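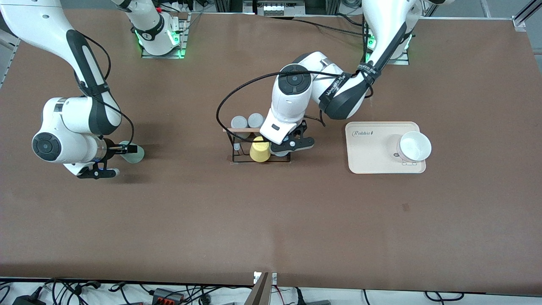
NIKVILLE – If you have ever taught a child to put away the dishes, you have a fair idea of how Noémie Turcotte has been spending her afternoons, only her pupil has two arms bolted down behind a brown table and needs to be shown the same cup a great many times over.

Turcotte is one of four operators at Skesell, the small robotics shop on the east side of town, where the staff have spent the winter teaching a pair of robot arms to handle cups, a bowl, a tray and a wire rack. She works the arms by remote control, holding a lighter set of arms that the big ones copy, and every move she makes is saved so the software can learn from it later.

"You find out very fast how much your own hands do without asking you," Turcotte said, laughing. "I go home and watch myself empty the dishwasher now, and my husband thinks I've lost my mind."

As of Saturday the team had recorded 1182 demonstrations, and project lead Femi Adebisi would like to have 2000 before the software gets its next round of training. A good operator can finish around 52 in a shift, he said, though the first week was a good deal slower than that – cups are slippery customers, and the grippers have only two fingers apiece.

Adebisi also wants different people at the controls, so that the arms don't pick up just one person's habits. Huguette Girard, who is 67 and retired from the kitchen at the Nikville school, signed on in February and has become one of the steadiest hands in the building.

"I stacked cups for a living," Girard said. "They told me to do it the way I always did, only slower, and I said slower suits me fine."

Skesell plans to move on to plates and flatware once the cup work is finished.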